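Textile Care and Household Fibres
Notes for Week 4: Blankets, Sheets and Woven Patterns

Please read these notes before the class of 22nd September. They replace the older handout, which had some mistakes in the washing table. Bring one small piece of woven cloth from your home, at least the size of your hand. It can be old, but it should not be a knit.

1. What we mean by a woven cloth

A woven cloth has two sets of yarn. The warp goes along the length of the loom and is held tight. The weft goes across, over and under the warp. When you pull a woven cloth along the warp it gives very little. When you pull it from corner to corner (on the bias) it gives much more. Try this with your own piece before you come.

In a plain weave, each weft yarn goes over one and under one. In a twill, the weft goes over two or more, and each row is moved one step, so we see slanting lines. Most blankets which feel soft and heavy are twill, but we cannot say this as a rule. The finishing also changes the feel very much.

2. Checks, gingham and plaid

Students often use these words as if they are the same. For this course, please use them like this.

Check: any pattern of squares made by lines crossing.
Gingham: a check with even bands, where the crossing of white and colour gives a middle tone. The classic one has white and one colour only, but shops use the name also for cloth with three colours.
Plaid: bands of different widths and several colours, repeated in both directions. The repeat is called the sett.

To find the sett, start from one wide band and follow the colours until you meet the same order again. On a blanket with folds this is harder, so lay it flat first.

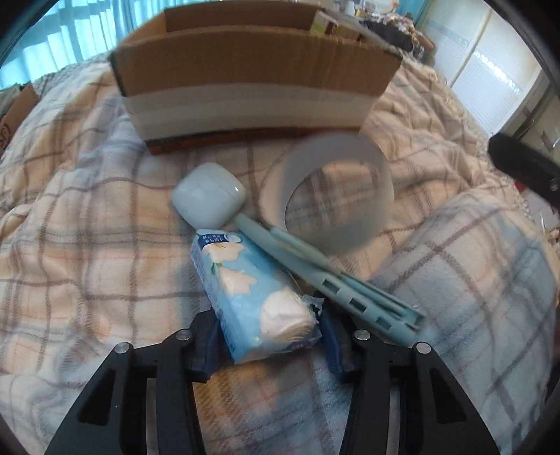

Fig. 4.1 Plaid fabric, with a soft pack of tissues.

Printed plaid also exists. Turn the cloth over: if the back is much paler than the front, it is probably printed. In a true woven plaid the colour is in the yarn, and both faces show it. We will look at two samples from the Hillik mill, one woven and one printed, and you will be asked to tell which is which without turning them.

3. Fringe and edges

A cut edge of woven cloth will open if it is not finished. There are three usual ways to finish a blanket: a folded hem, a bound edge with ribbon, or a fringe. For a fringe, some of the weft is left out at the end and the warp yarns are twisted together in groups. A twisted fringe is stronger than a loose one, but it catches on zips, hooks and the holes in the washing machine drum. Put the blanket in a large mesh bag, or tie the fringe in bunches with soft cotton tape.

Do not cut a fringe which became tangled. Wet it, comb it with your fingers from the end towards the cloth, and dry it flat.
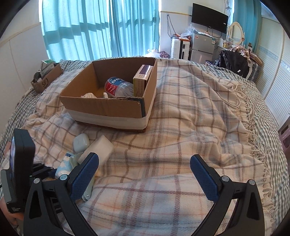

When you describe a fringe in your homework, write these points: the length in centimetres, how many yarns in each tassel, twisted or knotted, and the same colour as the ground or not. A cream fringe shows dirt earlier than the blanket itself, and many people wash the whole blanket when only the fringe needs it. A bowl of lukewarm water with a little mild soap is enough for this.

4. Colour and washing

Test the colour before the first wash. Wet a white cotton cloth, press it on the darkest band for one minute, and look at it in daylight. If you see colour on the white cloth, wash the blanket alone and in cold water.

Weigh the blanket dry and again after the spin. Our class sample from Plirkell weighed 1,181 grams dry and 2,457 grams after a short spin. This is more than double, and it explains why a line can break, or why a blanket stretches when it hangs from one edge only. Hang it over two lines, or dry it on a flat rack.

The same sample was 182 centimetres long before washing. Please write down your own measurements before and after, even when you think nothing changed.

5. Homework

a) Draw the sett of one plaid cloth, with the width of each band in millimetres.
b) Do the colour test and keep the white cloth in your folder.
c) Read page 114 of the course reader, on wool and moths, and write half a page about storage.

Hand in (a) and (b) together. Part (c) can wait until the first class of November. Late work is accepted for one week, but I will not write comments on it.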